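Notebook entry, parcel handling bench
7 September 2020

Subject: review of the Prillum shelf-picking kit, supplied on trial by Staltilura.

The kit was unpacked and checked against the delivery note. It consists of the arm controller, the teaching software, the label set and a printed manual. The manual is for an earlier release and two of its menus no longer match what is on the screen. Staltilura has been asked for the current edition.

Calibration was carried out according to section 3. The first attempt stopped with error 801, which the manual does not list. After a restart the procedure ran to the end and the stored values were accepted. The log has been kept in the shared folder under Rerden, with the earlier Bataineh trial from February, so that the two products can be compared on the same terms.

The teaching software is easier to follow than the Bataineh one. A shelf layout can be saved, copied and changed without starting again. Two points count against it. The naming of layouts is limited to short codes, and there is no way to undo a deleted parcel entry. Both have been put to the supplier in writing.

The licence on offer covers 50 saved layouts. This is enough for the trial but would be tight in regular use, and a price for the larger licence should be obtained before any recommendation is made.

Work then moved to a full shelf, with numbered tags on parcels and small boxes kept to the rear. Reaching the back row under the upper shelf is the task on which the Bataineh kit was marked down, and it will carry the same weight in this review.
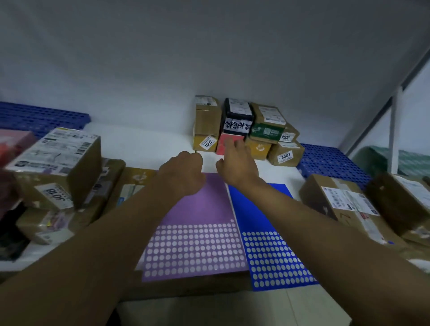

Rear row, hand reaching towards the red box. Dot label sheets on the shelf, purple and blue.

Still to do: repeat the calibration from a cold start and note whether 801 returns; enter the tag numbers in the layout file — 3001, 3003 and 3004 at the rear, 3018 on the large box at the left; ask Staltilura whether a tag can be read when it is upside down.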